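Candine Clothing Room: folding and sorting news
February 6, 2022

The winter drive closed with 136 bags, and all of them are now off the hall floor. Thank you to everyone who brought clothes to the Lemaire Street door, and to those who took bags home to wash when our own machine was out of service.

Most of what came in was shirts. We had planned for coats, so the coat rail is half empty and the shirt shelves are full. Long-sleeved shirts in adult sizes are the bulk of it. Please hold any more of these until May if you can. We still need children's pants, belts, and warm socks in any size.

Our running total since the room opened stands at 2517 items given out. The sheet by the door is the one we use for that number, so please keep filling it in. Write the type of garment and the size, nothing else.

Changes to the shelves

The Himano shelving is up along the back wall. It is deeper than the old set, and shirts folded the old way slide to the back and get lost. From now on, shirts are folded to the width of the cardboard template. There are 5 templates in the drawer under the scales. Put them back when you finish.

Sizes run left to right, small to extra large. Shirts with no size label go on the bottom shelf until somebody has held them against a labeled one. Do not guess from the collar. Two large shirts went out as mediums last month and both came back.

How we fold a long-sleeved shirt

Lay the shirt face down on the table and pull it out by the corners of the hem before doing anything else. Most of the creases in our stacks come from skipping this step. Smooth from the collar down. If one side is folded under itself, open it out now, and check that the side seams run straight.

Fold one side in to the edge of the template and bring the sleeve back down over it, so the cuff points to the hem. Do the same on the other side. The two sleeves should lie flat with as little overlap as possible. Fold the bottom third up, then fold again to the collar. Slide the template out and turn the shirt over.

Buttoned shirts need the top button and one in the middle done up first. Knit shirts can go straight to folding. Anything with a stain, a missing button, or a seam coming open goes in the mending crate and does not get folded at all.

A shirt that arrives in a heap takes longer, and two people working from opposite corners of the hem will get it straight sooner than one. 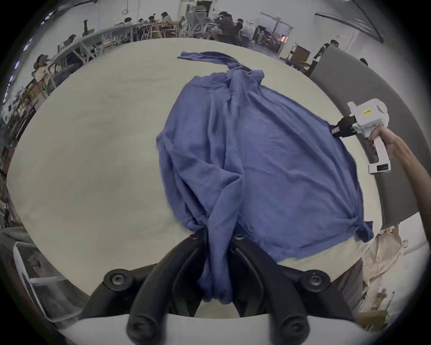
One reader wrote in to say that the sleeves should be folded before the sides, as she was taught in a department store, and that the finished stack stands up better that way. We tried a stack each way. Hers was a little neater, but the shirts came out wider than the template and did not fit the new shelves, so the method stays as written.

Next sorting session

We have 30 bags left to open, mostly mixed adult clothing. Doors open at the usual time. Skurnalard is lending us two extra folding tables, and these need to be wiped down and stacked by the side door at the end. Bring a lint roller if you own one. Coffee is in the small kitchen, and cups stay off the sorting tables.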